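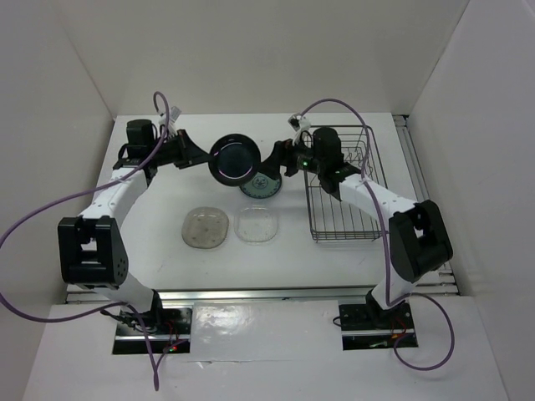
Bonjour à tous, je relance le sujet des règles d'atelier pour les postes à deux bras, parce que chez nous on en est à la troisième version du document et je commence à tourner en rond. Le point qui coince, c'est la passation d'un bras à l'autre. Sur notre poste vaisselle, les deux pinces se retrouvent sur les bords opposés de l'assiette noire, au-dessus de l'assiette verte à motifs, et tout le débat est là : à partir de quand on considère que l'objet est « à deux », et qui a le droit de bouger pendant ce temps-là ? Ma version actuelle dit : tant que les deux pinces sont engagées, un seul bras est maître, l'autre suit, vitesse réduite pour les deux. Ma collègue Muthoni Mollel trouve ça trop lourd à appliquer en téléopération et je ne suis pas loin de lui donner raison. Vous faites comment, vous ?

Je mets le brouillon tel quel, soyez pas trop durs :

Règle A. Personne n'entre les mains dans l'enceinte tant que les moteurs sont sous couple, même pour remettre une assiette droite.
Règle B. Un objet tenu par deux pinces a un seul bras maître, annoncé à voix haute par l'opérateur.
Règle C. Les câbles sont contrôlés avant chaque série, bras tendus puis bras repliés.
Règle D. Après 40 minutes, on change d'opérateur.
Règle E. Tout objet lâché est noté, y compris quand il n'y a pas de casse.

tournevis_mou
________________

Salut ! Alors la A, oui, mille fois oui, et je la mettrais en gras sur la porte. La B, je suis plus partagé. « Annoncé à voix haute », tu l'as testé plus d'une matinée ? Chez nous au bout de deux heures les gens marmonnent, et à la fin ils ne disent plus rien du tout. Une règle que tout le monde contourne à 11 h du matin, je préfère l'enlever, sinon elle entraîne les autres avec elle.

Par contre je trouve que tu oublies les câbles en fonctionnement. Tu as de belles boucles violettes au-dessus des poignets, et celle de droite passe au-dessus de l'égouttoir en fil. Des tiges verticales + une gaine souple, moi ça me fait peur. Ta règle C contrôle les bras tendus et repliés, mais ni l'un ni l'autre ne correspond à la position où ça risque d'accrocher.

Baptiste_R
________________

Bien vu pour l'égouttoir, je rajoute une position « bras droit au-dessus du rack » dans le contrôle. Pour l'annonce à voix haute : testé 3 jours, donc oui, c'est peu, je plaide coupable.

tournevis_mou
________________

Je ne suis pas d'accord avec Baptiste sur la B. L'annonce vocale, on l'a gardée sur la cellule Nelano et elle tient depuis le mois de juillet. Ce qui a changé les choses, c'est qu'on l'a raccourcie : un mot, « gauche » ou « droite », point. Avant c'était une phrase complète et évidemment ça n'a pas duré.

En revanche ton histoire de maître/suiveur, je la formulerais autrement. Tel que c'est écrit, l'opérateur doit penser à une hiérarchie entre ses deux mains et c'est très pénible à vivre (essayez de porter un plat en vous demandant laquelle de vos mains commande...). Nous on écrit : « la pince qui reçoit ne tire pas tant que la pince qui donne n'est pas ouverte ». C'est vérifiable à la relecture, en plus. Avec ta version, comment tu prouves après coup que la règle a été suivie ?

Paraskevi Nikolaidis
________________

Ah ça me plaît beaucoup !! « La pince qui reçoit ne tire pas. » Je te le pique sans vergogne. Petite question quand même : et si les deux pinces tiennent l'objet exprès, pour le tourner à deux par exemple ? Il n'y a plus de pince qui donne.

tournevis_mou
________________

Là c'est un autre geste, donc une autre règle. Faut pas tout vouloir faire rentrer dans la B.

Paraskevi Nikolaidis
________________

Je débarque avec ma casquette sécurité, désolé d'avance pour l'ambiance. Votre liste mélange deux choses : des règles qui protègent les gens (la A, un bout de la C) et des règles qui protègent la qualité des enregistrements (B, D, E). Séparez-les, sur deux feuilles différentes. Le jour où quelqu'un saute la E parce qu'il est pressé, il ne faut pas que dans sa tête ce soit du même niveau que sauter la A.

Et pour la A, « sous couple » ne suffit pas. Qui coupe ? Avec quoi ? Est-ce que les bras retombent à la coupure ? Un bras léger qui descend d'un coup sur un poignet, ça fait quand même mal, et s'il tient de la vaisselle c'est pire. Il faut écrire : on pose l'objet, on ramène les bras au repos, on coupe, on attend l'arrêt, on entre. Dans cet ordre. Et une analyse de risques du poste complet, parce qu'un document de bonnes pratiques ne la remplace pas, même très bien écrit.

grandjean_hse
________________

+1 pour les deux feuilles. Pas +1 pour l'analyse de risques complète à chaque fois qu'on change un bac de place, sinon on ne travaille plus. Chez Skovden on avait 13 pages pour un poste grand comme un bureau et je peux te dire que le classeur était très propre, il n'avait jamais été ouvert.

Baptiste_R
________________

Je n'ai pas dit à chaque bac. J'ai dit une fois, et une mise à jour quand on ajoute un outil ou un objet d'une autre famille. Passer du plastique au couteau de cuisine, par exemple, ça se rediscute. Déplacer un récipient transparent de dix centimètres, non.

grandjean_hse
________________

Puisqu'on parle de récipients transparents : moi j'ajouterais une règle sur le placement de départ. Tu as deux bacs côte à côte devant les assiettes, un teinté et un incolore, sur une table blanche. L'incolore, en retour caméra, j'ai toujours peur qu'on le loupe. On impose au téléopérateur de nommer ce qui est posé dans l'enceinte avant de démarrer. Ça prend rien du tout et ça oblige à regarder.

Et la D à 40 minutes, tu la sors d'où ? Nous on change au ressenti.

lulu_bakilana
________________

Au ressenti, non, pitié. Celui qui fatigue est le dernier à s'en rendre compte. Quarante, c'est venu de nos propres relevés : passé ce cap, on notait nettement plus d'objets lâchés chez à peu près tout le monde. Je ne prétends pas que ça vaille ailleurs, les gens sur Tusex tournent sur des durées plus courtes je crois, et ils ont sûrement leurs raisons.

Bonne idée pour les objets nommés avant départ, je prends.

tournevis_mou
________________

Alors mettez une durée maximum ET le droit de s'arrêter avant sans se justifier. La deuxième moitié compte autant que la première.

grandjean_hse
________________

Bon, version 4, avec vos remarques :

Feuille 1, personnes
Objet posé, bras au repos, coupure, arrêt constaté, et seulement ensuite les mains dans l'enceinte.
Contrôle des câbles avant chaque série : bras tendus, bras repliés, bras droit au-dessus de l'égouttoir.
Analyse du poste mise à jour à chaque nouvelle famille d'objets.

Feuille 2, enregistrements
L'opérateur nomme les objets présents avant de démarrer.
Passation : un mot, gauche ou droite. La pince qui reçoit ne tire pas tant que l'autre n'est pas ouverte.
Manipulation à deux pinces : à rédiger.
Changement d'opérateur à 40 minutes maximum, arrêt libre avant.
Tout objet lâché est noté.

Muthoni a relu et elle chipote encore sur le mot « passation », elle préfère « transfert ». Je laisse ouvert, si quelqu'un a un texte tout prêt pour la manipulation à deux pinces je suis preneur.

tournevis_mou
________________

« Transfert », d'accord avec elle. Pour le deux-pinces j'ai un paragraphe qui traîne, je le retrouve et je le poste ce soir après 18 h. Il parle surtout de vitesse, et Baptiste va détester.

Paraskevi Nikolaidis
________________

Je déteste déjà, vas-y envoie

Baptiste_R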